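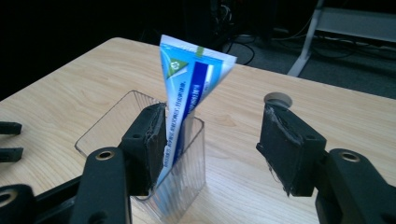

Search posts Search this profile

We finished rewriting the house rules for hand-held gripper work at Tritance on Monday. The old version ran to 5 pages and people skipped most of it. I'll put the main points in this thread in case they're useful to anyone else.

Rule one is scope. A task sheet names the object, the container and the start position, and says what counts as finished. "Tidy the table" isn't a task. "Tube upright in the clear cup, both grippers open and clear of it" is.

Rule two, cables. Each gripper cable leaves from the back and runs to its own side of the table. If they cross, stop and sort them out before the next take. Don't lift one over the other halfway through.
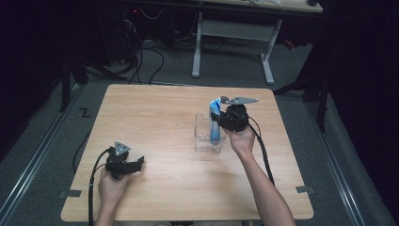 Rule three is hands. Sleeves up, no watch, no rings. Both grippers stay in use for the whole take, even when one of them has nothing to do. Putting one down halfway makes it a different task and it gets its own sheet.

Algirdas Jankauskaitė wanted a speed limit in here as well. We tried writing one and couldn't agree how to check it, so the wording is "no faster than you'd hand someone a full mug". It may change in April.

Rule four. Failed takes are kept and labelled as failed. We went through 1,297 takes from the Estora job and the ones that caused trouble later were the ones where somebody had quietly deleted a drop and started again.
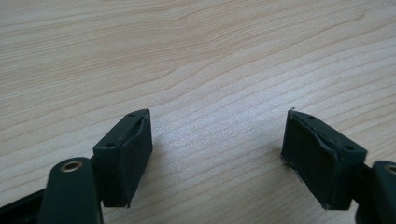

Rule five covers wear, and it got the most argument. The old text said to change pads every 1,000 takes. Vutis do it by inspection and we've gone the same way. Look at both pads before each session, inner faces and all the edges. Frayed lower edges and a curled lip along the top, like the ones on this pair, get written in the log. Lint gets picked off. If the padding has lifted enough to catch on the object, change both sides together.

Someone will ask about screws. Check them by hand at the same time as the pads. The log has a column for it.

Sign-off needs 2 people, and the operator can't be one of them. Gallagher asked for that and we've kept it for all our work.

The full text is down to a page and a half. I'll post the wording of the log sheet next, once the column headings are settled.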